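October 11, 2023

Up before the alarm. The overnight copy job had stopped at 6 percent and sent me two messages saying so, the second identical to the first. I logged in from the kitchen, saw that the target volume was full, and went back to making eggs. Nothing was lost. The source is still the source until we cut over in November.

For the record, because I will want this later: the volume was full because the old snapshots were never cleared. The retention rule was set on the parent and I assumed it carried down. It doesn't on the Basteck arrays. It does on the older ones, where I learned it. I deleted the snapshots by hand, set the rule on each child volume, and started the job again before I left the house.

The drive to Skaltberg took longer than it should have. They have closed a lane by the bridge again. I listened to half of a recorded session on backup windows and turned it off. The speaker kept saying that storage is cheap. It is cheap if someone else signs for it.

Spent the morning in the machine room going over cabling with the drawings. The drawings are wrong in rack 19. They show two power feeds from separate panels, and both cords go to the same one. It must have been that way since the rack went in. If that panel had ever tripped we would have lost both controllers and the switch above them. I moved one cord to the other panel with the site manager on the phone, watched the lights for a while, and marked the drawing in red pen. I still need to fix the file itself. If I don't do it tomorrow I won't do it at all.
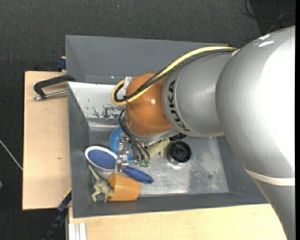

Lunch was a sandwich in the car. Afterward, the call with Stellwood about the support contract. They want to move us to the new tier, which has faster response and costs an extra $3,000 a year for this site alone. I asked what happens to the parts already on the shelf here under the old terms. They didn't know and will write back. I said I wouldn't put anything in front of the customer until I had that in writing. The call ended early and politely.

I think we should stay on the old tier one more year. The new arrays are under warranty, and the old ones will be switched off before winter is over if the plan holds. I wrote that down in four sentences and sent it to the account team so that it exists somewhere other than my head.

Worked on the cutover plan for the rest of the afternoon. The hard part is the order, as usual. The mail archive can move any time. The file shares can move on a weekend. The planning database can't be down for more than 50 minutes, and the people who own it would like it to be zero. I have it going last, after a rehearsal with a copy. The Zapata migration two years ago put the database first, to get the worst part over with, and we were all tired and stupid by the time we reached the easy pieces. A share got mounted read-only and it took a whole day to hear about it. I'm not doing that again.

One thing I haven't settled is the rollback point. Once people start writing to the new side, going back means losing what they wrote, or copying it across the other way, and I have never tested the copy in that direction. I should test it. I put it down for next week along with the host driver updates.

Checked the copy job before leaving. 19 percent, no errors, and the speed was steady. At that rate it will be done well ahead of the next maintenance window.

Home late. Leftover soup. I meant to study for the recertification exam and got through one chapter, the one on zoning, which I do for a living and still find hard to read about. The practice questions at the end use the old names for everything. I got two wrong and disagree with one of them.

The laptop battery is going. It went from half to nothing during the call with Stellwood — I finished on the phone. Ask for a replacement.

Tomorrow: fix the rack drawing, chase the parts question, book the rehearsal. Bring a longer screwdriver and the good flashlight. Phone off now except for alerts.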